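# Table (furniture)

A **table** is a piece of furniture with a raised, flat top, used as a surface for eating, working, or holding objects at a convenient height.

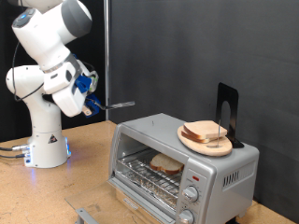 Most tables consist of a top and a supporting structure, called the base. The base may be a set of legs, a central pedestal, a pair of trestles, or a solid cabinet. Tables differ from desks mainly in use; a desk usually has drawers and is meant for one person, but the two terms overlap in trade catalogs.

## Construction

### Top

Solid wood tops are made by gluing narrow boards edge to edge. Wood swells and shrinks across the grain as the humidity of the air changes, and very little along it. A wide top fixed rigidly to its base will therefore split or pull the base out of square. Makers allow for this movement with slotted screw holes, wooden buttons that slide in a groove, or figure-eight metal fasteners.

Particleboard, fiberboard, and plywood are more stable and can be screwed down directly. Their exposed edges are covered with banding or a solid wood lip. Stone and glass tops do not move noticeably with humidity but are heavy and break under sharp impact. They are commonly set on rubber or silicone pads.

### Frame

In the standard four-leg form, the legs are joined by horizontal rails known as aprons. The joint between leg and apron carries most of the sideways load. Mortise and tenon joints are traditional at this point. Factory-made tables more often use a metal corner bracket and a hanger bolt, so that the legs can be removed for shipping. Deeper aprons make a stiffer table but reduce the space for the sitter's knees.

Stretchers are rails placed lower down between the legs. They add stiffness and were common on older European tables.

### Pedestal bases

A pedestal table has one column ending in feet or a heavy plate. Stability depends on the spread of the feet relative to the edge of the top. If a downward load is applied outside the line joining two neighboring feet, the table tips once the load's turning effect exceeds that of the table's own weight.

## Extending tables

A drop-leaf table has hinged side sections held up by swinging legs or brackets. A draw-leaf table stores its leaves under the main top, from where they are pulled out on sloping bearers. In the split-top type, the two halves slide apart and loose leaves are placed in the gap.

The Rarkow slide, named after the workshop that made it, is a geared variant of the split-top mechanism. A rack on each half engages a fixed pinion, so that both halves move the same distance when either is pulled. Lindsay Pearce lists 31 surviving tables with the original slide, of which 13 have the cast iron pinion and the remainder a later steel part. The largest opens to 101 inches. Elsie Ellery places the first use of the mechanism at Benedport, although the Zitau pattern book shows a similar gear without naming its maker.

## Care

Wooden tops are usually protected with varnish, lacquer, oil, or wax. Oil and wax are easy to renew but give limited protection against heat and standing liquid. Loose leaves should be stored flat, in the same room as the table where possible, so that they take up moisture at the same rate as the main top.

## See also

- Desk
- Trestle
- Workbench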